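Brick Table FAQ

Welcome, and thank you for reading this before you write to us! We answer every message, but Joonas Saarela does most of it in the evenings after work, and you'll get your building day started a good deal sooner if your question turns out to be one of these.

What is a brick table?

It's any table you set aside for LEGO building and divide into areas, so that every color has a home and the building has a place of its own. We started laying ours out this way at the Fandwood library room, and by now we couldn't imagine going back to the big tub in the middle (much as we loved the noise it made).

What should I use to mark the areas?

Colored tape. We like red on a white tabletop because it's easy to see from every side, even for the little ones who are only just tall enough to look over the edge. Press it down well at the corners and run your thumbnail along it. A flat metal ruler helps you keep the lines straight, and it's handy later on for nudging a row of bricks back into place. 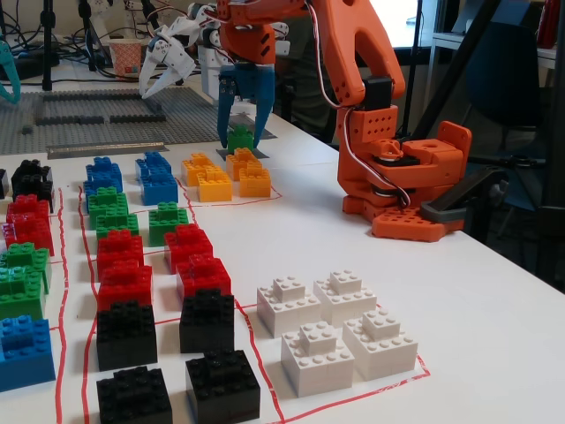
Please don't leave tape down for months on end, though. We forgot a table over the holidays one December and spent a very long afternoon with warm soapy water and a plastic scraper, and there is still one corner at Aselora that feels a bit sticky if you lean on it.

Do I need a baseplate?

You can do without one for loose sorting, but for anything you want to keep in line, a large gray baseplate is lovely to have. Put it toward the back of the table so nobody has to reach across a finished build to get at the loose bricks. If it slides around, a bit of shelf liner underneath will hold it.

How many bricks should I put out?

Fewer than you think! The full Fandwood collection is 587 bricks, and we have never once put them all out together. For a family table, 80 is plenty. For a group of older builders you might go up to 200, with the rest in a box under the table for anyone who runs short of something.

How should the bricks be arranged?

Cristóbal Zúñiga, who set up our Daza table, is a great believer in columns: bricks of one color next to each other, then the next color, running from the back of the table to the front. Small stacks work nicely too, a smaller brick on top of a larger one, with each color kept inside its own taped area. It takes a while to lay out, I won't pretend otherwise, but people can find what they want without digging, and children seem to enjoy putting things back when they can see where they go.

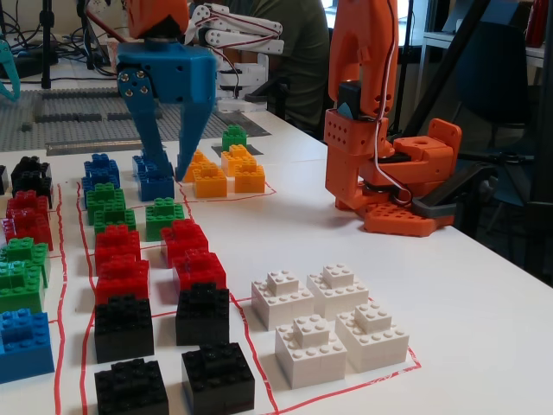 What age is this suitable for?

We suggest 7 and up for a table where people build on their own. Younger children are very welcome with a grown-up beside them, and we'd swap the small bricks for the larger toddler kind if anyone in the group still puts things in their mouth.

How do I clean the bricks?

Lukewarm water, a drop of dish soap, and a colander. Swish them around, rinse, and spread them on a towel overnight. Please keep them out of the dryer and off the radiator.

Can I borrow a kit?

Yes, from Fandwood or Daza, for up to two weeks. Each kit has bricks, a baseplate, a ruler and a fresh roll of tape. The Voltitia kit is being re-sorted at the moment, so ask Joonas before you make the drive.

Last updated 03/03/2024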